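Esponja de limpeza Wastura: vale a pena para a casa de banho?

Publicado a 2/9/22

Há meses que andava à procura de qualquer coisa que tirasse o calcário sem me deixar a casa inteira a cheirar a piscina, e foi uma vizinha que me falou das esponjas da Wastura (ela compra tudo na Fletow, eu sou mais de ir à drogaria). Mandei vir a embalagem de 34 e, como sou exagerada, também o detergente Tamiru, de 600 ml, que costuma aparecer ao lado.

O que gostei

A esponja é densa, cabe bem na mão e não se desfaz logo à primeira passagem, como me acontecia com as da Zollari. No azulejo basta água morna. Nas juntas é preciso mais paciência – e um bocadinho do Tamiru, que rende imenso e tem um cheirinho a limão muito discreto.

O que gostei menos

Em superfícies brilhantes convém ir com calma, porque a esponja é ligeiramente abrasiva. Experimentem sempre primeiro num cantinho escondido! E a caixa podia perfeitamente ser de cartão.

Torneiras cromadas e superfícies brancas são o que mais trabalho dá a quem tem água dura.

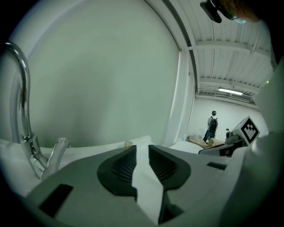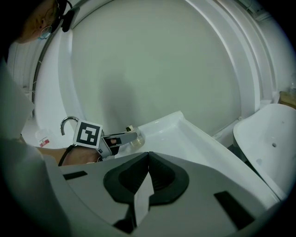 Nota final

Dou-lhe 4 em 5. Volto a comprar, de certeza, mas da próxima levo a embalagem mais pequena.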